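# Questions I get a lot

Hi, I'm Isla Innes, and I make silver and gemstone jewelry at a bench in the back half of my sister Sheena's shop in Madthorpe. I answer the same emails over and over (happily!), so I finally typed the answers out. Last updated 21/10/2018.

## Is it real sterling?

Yes. Everything silver I sell is 925, and anything big enough to take a stamp gets one. The ear wires on the Tulau drops are too skinny to stamp without squashing them, so you'll have to take my word on those, or take them to any jeweler and have them tested. I won't be offended.

## My earrings turned dark. Are they ruined?

Nope! Silver tarnishes, and it does it faster near bathrooms, wool and hard-boiled eggs (I'm serious about the eggs). Rub them with a dry polishing cloth and they'll come right back. Please don't use the dip stuff in the jar on anything with turquoise, pearl or opal. It eats the shine off the stone and I can't put it back.
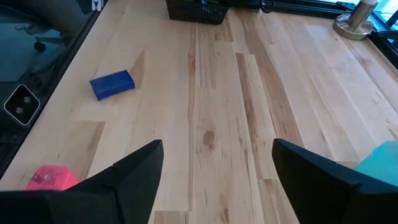
If the dark part is down in the grooves of a pattern, leave it alone. I put it there on purpose with liver of sulfur, and it smells awful, and I'd hate to think of you scrubbing it all off.

## How do I figure out my ring size?

Go to a store and have them measure you, late in the day if you can. The string method is how I ended up with 13 rings to resize one February. If your knuckle is a lot bigger than the base of your finger, tell me and we'll split the difference.

Wide bands fit tighter, so go up half a size for the Buchanan band.

## Can you resize one I already own?

If I made it and it's a plain band, yes, and the first one is free. After that it's $40 plus shipping. Rings with stones set all the way around can't be resized, by me or by Gavin Carnegie, who casts for me and has much better equipment than I do.

## Will my stone look just like the one on the website?

Close, but no two are the same. Labradorite especially! It'll look like a gray pebble until you tilt it and then there's that blue flash. If you're picky about color (I am too) write before you order and I'll lay a few out for you to choose from.

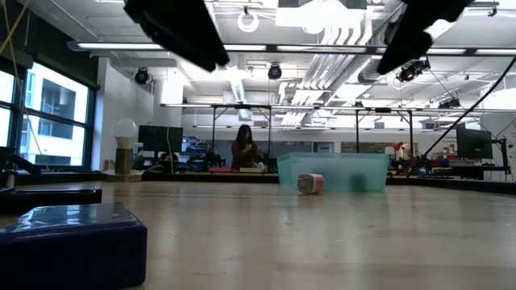

*Tabletop with a clear round glass bulb toward the far left.*

## How long will mine take?

Things marked "ready" go out in 2 days. Made-to-order pieces take 5 weeks, sometimes less, and in the run-up to the holidays I stop taking them altogether when the list gets silly.

## Do you do repairs on other people's work?

Broken chains and lost jump rings, sure. Soldering near an old stone, I'd rather not. Jean MacBrayne taught me most of what I know and she still takes that kind of job, so ask me for her number.

## Can I return a custom piece?

Not if it has your initials on it, sorry. Anything else can come back unworn within 40 days. Earrings can't come back at all once the seal on the card is broken.

## Can I shower in it?

You can. I wish you wouldn't. Soap film makes everything look dull, and pearls are strung on silk that stretches when it gets soaked.

Didn't see your question? Write to me through the contact form. I check it in the evenings.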